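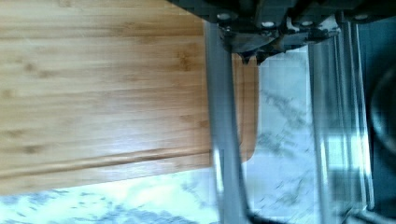 I've been reading on the Prillis 6 every night since Apr 9, 2026, and I'm awfully fond of it. I started with Stetsiuk's big zombie novel, 3,078 screens at my giant type size, and my wrists never complained once!

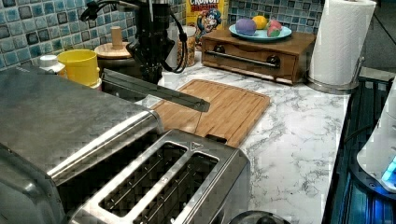 Two slots, and a cutting board beside them.

The page light is lovely – soft and a little yellow, like my grandmother's hall lamp – and I got through all of Fullwood's plague trilogy under the covers with it. Turning back a chapter is fussier than I'd like, though, and the store app sulks.

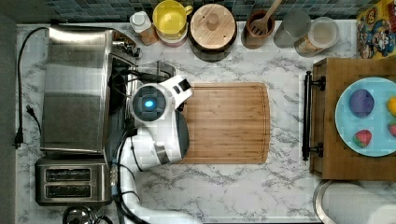 Chiến Vương wrote in to say the chapter trouble went away for him once he turned off the swipe menu, and that the Gunitz reader has the same problem.

So I tried it, and yes, much better. At $130 I'd buy it again, and I've still got 64 books waiting on it.
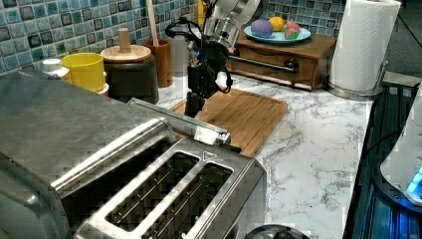 The toaster and the blue tile.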